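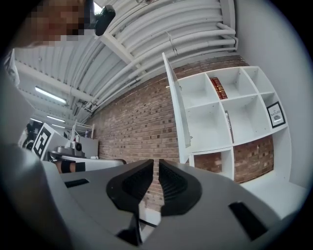 Progress report to the Evberg Fund: reading room at the Szewczyk building
Period ending December. Prepared by Aisling Ní Bhriain, project lead

The second half of the grant was meant to pay for a room people would want to sit and read in, and I am not yet convinced we have one. The shell is sound and the lights work. We have kept the red-brown brick wall bare, as the application promised, and the white cube bookshelf now stands in front of it. What the shelf holds is another matter. One of the upper compartments has two red hardcovers with gold lettering on the spines, and further over there is a small black-framed picture with the word NATURE on it. They look well enough. They are also the sort of thing a furniture shop puts on a shelf to sell the shelf, and I would ask the Fund not to judge our progress by them.

Shelving

The application budgeted for fitted shelves along the brick. Our contractor, Mallix, advised against drilling into the wall and proposed a freestanding unit instead. I accepted this at the time. I now think we gave way too easily. A cube unit is good for boxes, folders and large picture books, and poor for ordinary paperbacks, which slide over as soon as a few are borrowed. Mallix say bookends will solve this. They may, but bookends were not in the quote, and I have asked for them at no charge. No answer so far.

The door on the unit is the part I like least. Raffaele Melis, who drew up the layout, wanted some storage closed off so that stationery and spare cables could be kept out of sight. That is a fair aim. But an open door takes up space in front of the shelf, and the reading chairs are supposed to go there. I have asked him to redraw the plan with the chairs moved or the door taken off. He prefers to move the chairs. I prefer to lose the door. We will settle it before the next payment is claimed.

Ceiling and lighting

The corrugated ceiling and the pipework were painted white in the first half of the project and were signed off then. I raised a doubt in the last report about leaving the pipes on show, and I still hold it. Visitors look up at them before they look at the books. Boxing them in was quoted by Sorkar at a price I could not defend, so they stay as they are.

The fluorescent tubes are bright, and for cleaning or moving furniture they are just what is needed. For an hour with a book they are hard on the eyes. The application spoke of "warm, low-level reading light". We have none of that at present. Raffaele has suggested 2 floor lamps as a start, and I have agreed to a trial, on the condition that we borrow them first and buy only if readers say they make a difference.

Book stock

Our target was 1000 volumes on open access by the end of the grant. I will not give a running total in this report, as the donated boxes have not been sorted and I expect a good part of what is in them to be unsuitable. Past experience with donations here is of old directories, damaged paperbacks and several copies of the same cookery book. I would sooner report a low figure next time that can be trusted than a high one now that includes all of that.

I should also say that the cube unit will not hold the full target. The original plan assumed the fitted shelves. Either the target comes down or we find more shelving, and I would welcome the Fund's view on which.

Spending

Shelving came in under budget, though only because we bought something cheaper than we had planned. I do not count this as a saving. The difference should be held back until the questions of bookends, chairs and extra shelving are closed.

Requests to the Fund

We ask for 2 things: permission to move the unspent shelving money into lighting and further shelves, and a short extension so that the stock can be sorted properly. Raffaele believes the room could open as it stands. I disagree — it could be unlocked, certainly, but people would come once, find little to read, and not be back. His note setting out the case for an early opening is attached, so that the Fund can weigh it against mine.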